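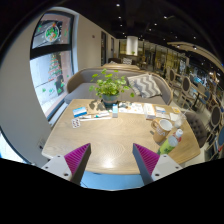
How I set up a shared table before a hand-held gripper session

I've been collecting demonstrations with a hand-held gripper since February, mostly in lounges and dining rooms that other people use all day long. My first few outings were a mess. Boris Baláž, who taught me the basics, handed me a two-page list and told me to stick to it. I didn't, of course, and ended up with 78 clips I had to throw away. So what follows is his list with my own mistakes folded in.

1. Ask before you touch anything

A table in a shared room belongs to whoever left their things on it. Mugs, post, pens, half-finished crosswords – all of it. I go round and ask, and if I can't find the owner, the item stays where it is and I don't pick it up with the gripper. You can still work next to it. Thodoris Sfakianakis keeps a little pad of slips for this and leaves a note with his phone number, and I've started doing the same.

2. Medicines are a hard no

If there are tablets on the table, leave them alone. Blister packs squash and pop very easily between two pads, and a strip that's been moved from its usual spot can mean a missed dose. The same goes for the boxes if you don't know what's inside. At Molora we write "medicines present" on the session sheet and ask a member of staff to move them. I used to think I could just nudge a packet aside with one finger. Don't! Get the right person to do it and wait the five minutes.

3. Watch out for readable paper

Leaflets are usually fine. Letters, prescriptions, appointment cards and anything handwritten are not. Turn them over (with permission) or pop them in a folder before you start recording. If you only spot one afterwards, flag the clip the same day and don't upload it. Dzintra Lūse goes through mine and she once found an address I'd missed three times, on a card I could have sworn was blank.

4. Check the pads and the screws

Close the fingers slowly and look along the pads. They should meet evenly with no gap at the tips. Give the screws a gentle try with the driver, and wipe the pads with a damp cloth, then a dry one. Pads that have picked up crumbs will slip on a smooth bottle and you'll be puzzling over it all afternoon.

5. Sort out drinks and glass

Our house rule at Molora is no open drinks within reach of the gripper. Empty mugs are fair game once you've had the okay, and bottles too, provided the cap is on tight. I leave glasses with sticks or straws in them until I've warmed up, as the straw catches on a finger and the whole lot goes over. Yes, I've done it. Plant pots I move by hand or not at all.

6. Look at the light

A polished table top throws the ceiling lights straight back at you. Walk round until the bright spot isn't sitting on the thing you want to grab. Big windows are worse, and they change as the day goes on, so I jot down the time at the start of every batch.

7. Record, then put it all back

Do one slow practice reach, then begin. Keep your elbow in, finish each movement fully and open the fingers before you pull away. I stop at the first person who sits down nearby and ask if they mind – most don't, but a few do, and then I pack up.

When you've finished, put every item back where you found it. I make a quick pencil sketch of the table beforehand, which Sofia Drakos finds very funny, and it has saved me more than once. Then sign the sheet, add anything you had to skip, and charge the gripper before you go home.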